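Fault Log

by Atieno Laizer

Naomi was on her fourth coffee when the alarm went. Not the loud one. The small polite one, the one that sounds like a microwave finishing, which Dinesh had picked because he said people would panic less. So everybody ignored it for a bit.

"Is that us?" said Inmaculada.

It was us.

Unit 2 had shut its fingers and would not open them. No warning, no twitch. On the screen: GRIP HOLD, GRIP HOLD, GRIP HOLD, all the way down. And inside the fingers, the cuff of Nassoro's jumper. With Nassoro's wrist in it.

"I'm fine," he said. Very calm. Too calm. "It's only wool."

"Stop button," said Naomi.

"Pressed it."

"Press it again."

He pressed it again. Nothing. The fingers gave a little creak and went in further. A hair, maybe. Enough that he stopped saying he was fine.

I should say we were laundry people. Prorkader had hired us to teach machines to fold – blankets, shirts, the awkward stuff, sleeves. All day long you pick up and put down. Pick up, put down. You dream about hems. The worst we'd had in five months was a torn pillowcase and a row about the radio. Safety was a laminated sheet by the kettle, and the sheet said press the button.

Dinesh was under the bench by now, only his shoes showing. "It thinks he's a towel," he shouted.

"What?"

"Wet towel! Heavy. It thinks it's slipping so it's squeezing harder. He pulls, it squeezes."

"Then stop pulling," said Inmaculada.

"I'm not pulling," said Nassoro, who was pulling.
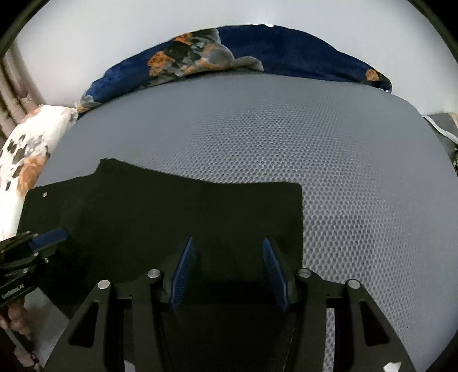
She took hold of his elbow with both hands and pushed his arm towards the machine. Towards it. He made a noise I had not heard from him before. But the creaking stopped.

"Scissors," she said.

Drawer, no. Other drawer, no. Batteries, a birthday card for someone called Daly who'd left in April, tape, more tape. Naomi found them in the mug with the pens, where they'd allways been. She cut up the sleeve from the elbow, badly, in a great zigzag, and the wool peeled back and there was his wrist, pink and then white where the pads had it.

"Power's off at the wall," Dinesh called. "Anything?"

"No."

"There's a spring. It holds when the power goes. So it doesn't drop things."

Silence. You could hear all of us thinking about that. A machine built so carefully never to drop a blanket.

"Where's the release, Dinesh."

"Looking."

"Dinesh."

"Page 465," he said. "Hang on. Pin at the back. Turn and push."

Inmaculada turned and pushed. Turned the other way and pushed. It went with a click and the fingers fell open, and Nassoro sat down on the floor with his arm in his lap as if it was something he'd been handed to mind.

Nothing broken. A bruise in ridges, lovely neat lines, it lasted about 4 weeks. He showed it to the bus driver.

Head office rang before lunch. A man with a soft voice asked how many folds we had lost. Inmaculada put him on speaker so we could all here it.

"And the stop button?" he said. "Was it pressed correctly?"

She looked at Nassoro. Nassoro looked at the button, still sitting there on the bench, big and red. Dinesh picked it up. The cable came with it, a foot or so, and then the end of the cable, plugged into nothing.

"Hello?" said the man.

She let him wait.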